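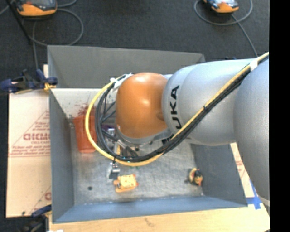 A KUKA arm over an open metal bin.

29th March
By Aarti Tiwari

Search the Bisbridge Bulletin
Go

Choir members wanted, all voices, and an accompanist too if we can find one

The Sevham Community Choir is opening its doors again for the summer season, and we would dearly love some new people to come and sing with us. We have been meeting in the Abubakar Hall in Bisbridge for nine years now, and in that time we've sung everything from old folk songs to a very long cantata that half of us still hum while doing the dishes.

You don't need to read music. Plenty of our altos learned every note by ear, and Kamlesh Agarwal, our director, makes practice recordings for each part and will go over a tricky line as many times as it takes (he is a patient man, and he brings his own tea). There are no auditions. If you sang in school and haven't opened your mouth since, come along anyway!

We are especially short of tenors and low basses. We had just two tenors at our December concert, and they were heroic, but they'd like some company.

We are also looking for a piano accompanist. This is a paid spot, one evening a week plus the two concerts, and we can talk about the fee when you get in touch. You should be comfortable following a conductor and playing from vocal scores, and it helps if you can pick out a single part for a section that has lost its way. The piano is an elderly upright with a slightly stiff pedal, but it was tuned this winter and it sounds lovely in that room.

Rehearsals run from seven until nine in the evening, with a break in the middle for cookies and a good deal of talking. Dues are pay-what-you-can. Last season's concerts raised $1,811 for the Fudby music library, and that's where our sheet music comes from, so we were very pleased with that.

To join, or to ask about the accompanist job, leave a note for Kamlesh at the hall or just turn up a few minutes early and ask for either of us. Parking is behind the building, and the side door has a ramp.

Comments

marjoram22: Is it okay to bring a teenager? My daughter is a strong soprano but shy.

Aarti Tiwari: Yes please! Fourteen and up, and she can sit next to me if she likes.

Old Baritone: Are you doing the sea songs again? I'd come back for those.

pk_fudby: I play piano but only have evenings free every other week. Would you split the job?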